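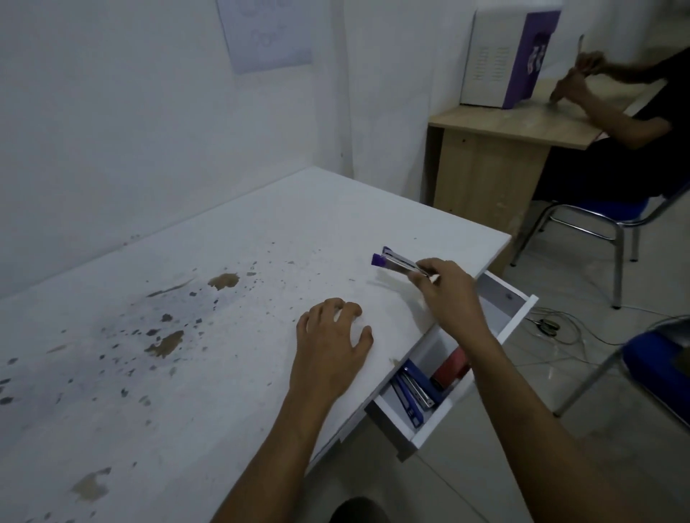
# Robot office help still stuck on the stapler

The office robot will see you shortly, provided you don't need anything stapled. Sosto, which wants a machine that can tidy a desk, has put out the first results from its Ziditz trial, and the pages of the nation can stay loose a while longer.

Its robot was set 2,000 small desk chores between January and April. It finished 916 of them without help. Putting a stapler away in a drawer went fairly well. Opening one to refill it came off 97 times in 568 tries, a rate that would get most office juniors a quiet word.

People, meanwhile, go on doing the job with two hands and very little thought. A red stapler lying open on a stained white table, with a smaller silver and purple one beside it, is an ordinary sight to us and a hard sum for a machine. 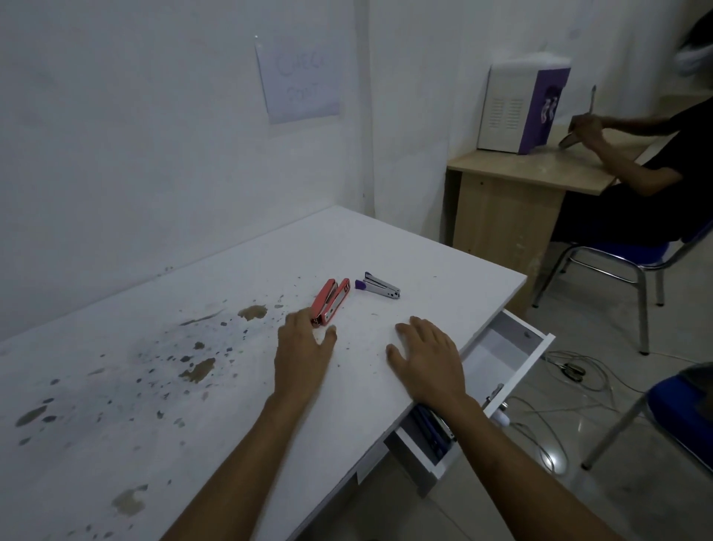 ## What comes next

Rival firm Brisard says its own machine, Ji, will manage a full refill by October - it said the same last October.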